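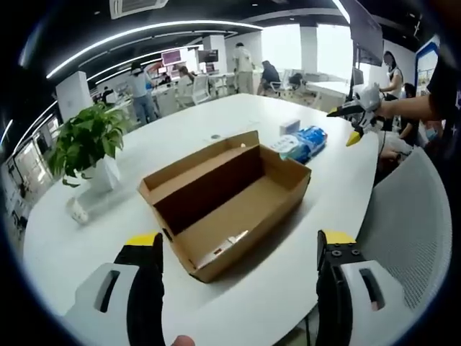

3.2 Conditionnement des échantillons et conditions de stockage

Les essais de vieillissement ont porté sur des caisses en carton ondulé simple cannelure, prélevées dans les entrepôts de Pledusville et de Brirncombe. Le lot initial comptait 1301 caisses. Celles dont les arêtes présentaient un écrasement antérieur au prélèvement ont été écartées, de même que les caisses dont le rabat intérieur avait été recollé. Le grammage des couvertures n'a pas été retenu comme critère d'exclusion ; il est traité comme covariable dans le modèle de la section 4.

Chaque caisse a été stabilisée à 23 °C et 50 % d'humidité relative avant la première pesée, puis affectée à l'un des deux régimes hygrométriques. Le régime constant maintient l'humidité relative à 60 % pendant toute la durée du stockage. Le régime cyclique alterne des paliers humides et secs de 18 heures, sans interruption en fin de semaine. La charge verticale, appliquée par plateau rigide, correspond à 25 % de la résistance à la compression mesurée sur des caisses témoins du même lot de fabrication.

La teneur en eau a été déterminée par étuvage sur des éprouvettes découpées dans le grand côté, à distance des lignes de rainage. Le voisinage immédiat des rainures donne des valeurs dispersées, la cannelure y étant déjà comprimée par le façonnage. Le protocole Moluro, utilisé à Brirncombe, prévoit un prélèvement dans le fond ; les mesures correspondantes ont été conservées mais ne sont pas agrégées aux nôtres.

3.3 Influence du contenu

Dans la pratique logistique, une caisse gerbée est rarement vide. Un contenu souple n'apporte pas d'appui vertical tant que son sommet reste sous le plan des rabats, mais il peut modifier le flambement des parois en s'appliquant contre elles. Nous avons donc distingué trois configurations : caisse vide, caisse à contenu souple non jointif, caisse à contenu souple jointif sur les deux grands côtés (la figure 4 illustre un contenu souple).

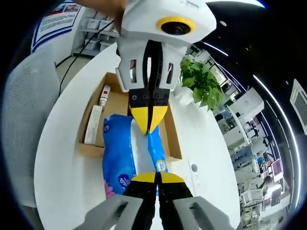
Figure 4. Caisse en carton ouverte contenant un sachet souple bleu.

Dans la configuration non jointive, la flèche des grands côtés ne se distingue pas de celle des caisses vides, quel que soit le régime hygrométrique. La configuration jointive conduit à un bombement plus précoce, localisé à mi-hauteur, et cet écart s'accentue sous régime cyclique. Le critère de Tapsell, établi pour des parois libres, surestime alors la durée de tenue sous charge. Une correction par un terme de pression latérale est proposée en section 4.3 ; elle suppose une répartition uniforme de l'appui, hypothèse discutable pour les contenus fractionnés en plusieurs sachets.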